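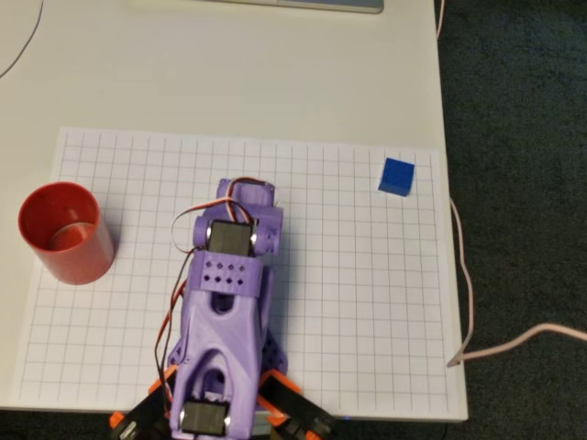

Grid paper on a white table.

From: Nathalie Leemans
To: Baserel members list
Date: Saturday, December 16, 2023
Subject: Re: Paper sizes for the quilt pattern archive

Dear members,

Thank you to Mr. Arruda for his question, which is quoted in full at the end of this message. The archive office has reviewed it and can confirm the following.

Patterns sent to the archive may be drawn by hand or printed. Hand-drawn patterns should be on grid paper, with the scale written in the lower left corner. Please do not fold the sheets. Tubes are available from the Trimgate office on request.

The archive now holds 148 patterns, and there is shelf space for 200. Members who wish to send more than eight patterns at one time are asked to write to Yurani Sotelo first.

Seam allowances must be stated on every sheet. Patterns received in October without this note have been returned to their makers.

Sincerely,
Nathalie Leemans
Archive Office, Baserel

Valter Arruda wrote:
> Does the archive still accept patterns drawn by hand? I have several
> from the Tamiru workshop and would prefer not to redraw them on a computer.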